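Blog > Robots and work > Grasping notes

July 4, 2018, by Fernandes

Last updated: four weeks after first posting, numbers corrected

When I moved to this city to work on hands, I thought the difficult part would be the fingers. It is the sleeve. I mean the black fabric we put over the arm, and what it does to the results. I promised two readers that I would write down our method properly, in everyday words, so here I try.

The project is called Clorari. The question is simple: can a hand with one small camera at the wrist choose its grasp well enough, with no other camera helping from outside?
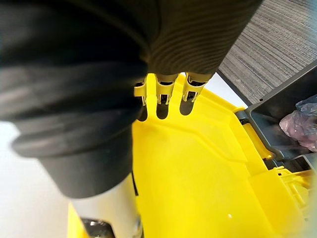

Hand over the mop bucket, fingers still open. 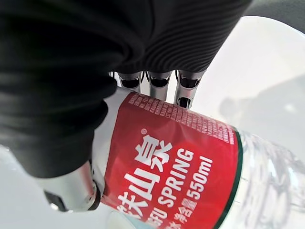 Our method has 2 stages. In the first stage a person guides the arm by hand and we record the wrist camera together with the position of each joint. In the second stage the model sees only the wrist camera, and it must propose where the fingers go and how far they should close. We call the first stage "walking" because it is like walking a dog who already knows the way. My colleagues laughed at this name, but they use it now.

We recorded 600 walks in total. From these I kept 500 for training and I put the rest aside, and I did not look at them until the model was finished. I write this because in March I was not so careful. I looked at the test walks too early, I changed one setting after looking, and then all my nice numbers had no meaning. It cost me a lot of sleep and I had to record new ones.

Now the sleeve. At the beginning we worked with the bare arm, and the model learned quickly. Then we covered it, as the cables were catching on things, and the success went down on almost every object. I supposed the fabric was pressing the fingers, so I spent many days measuring motor currents. They were the same as before. The problem was in the camera view. The folds of the fabric take a big part of the picture, and they move every time the wrist turns. The model was paying attention to the folds. In a way it was clever, because in the training walks the shape of the folds told it how the wrist was turned, and so what the person was going to do next. But each time somebody takes the sleeve off and puts it on again, the folds are different, and the clue becomes a false one.

I tried first to paint over the sleeve in every recorded picture with plain grey. It helped a little. The edge of the painted part still moved, and I believe the model simply read the edge. What helped more was a very boring thing: after every 30 walks we take the sleeve off, shake it and put it on again without trying to make it neat. The folds then carry no message that stays true. With training data collected this way, the covered arm came back nearly to the level of the bare arm. I don't want to claim more than that, as the number of test walks is small.

Shadows are the next subject. When the fingers come near to a surface, their shadows come to meet them, and a person guiding the arm uses this without thinking. I wanted to know if the model uses it also. So I changed the lamps for some tests – one strong lamp, then several weak ones – and the closing of the fingers became late when the shadows were soft. Not very late, but I could see it in the joint records. For me this is the most interesting result of the spring, and I did not plan it at all.

Clear plastic is still difficult. A label gives the model something to hold on to with its eyes, if I can say it so, but the transparent part of a bottle shows whatever is behind it, in a bent form. On bottles the model prefers to go to the label, even when the starting position is closer to the other end. I have not decided if this is a fault. If the label is in the middle, it is a good place to grasp. If it is near one end, the bottle will swing.

A reader asked which software we use. The recording is done with Musex, which I find good, except that it gives the time in two different formats and you must choose one before you start. For the training we have our own scripts. They are named Mirkon and they are not pretty. I am cleaning them – slowly – and I will share them when another person can run them without phoning me.

Next I want to repeat the lamp tests with the bare arm, so that the sleeve and the shadows are not mixed together in one result. I also need to write a better rule for when a grasp counts as a success. At the moment I count it if the object stays in the hand until the arm stops moving, and for a bottle hanging by its end I am not comfortable with that.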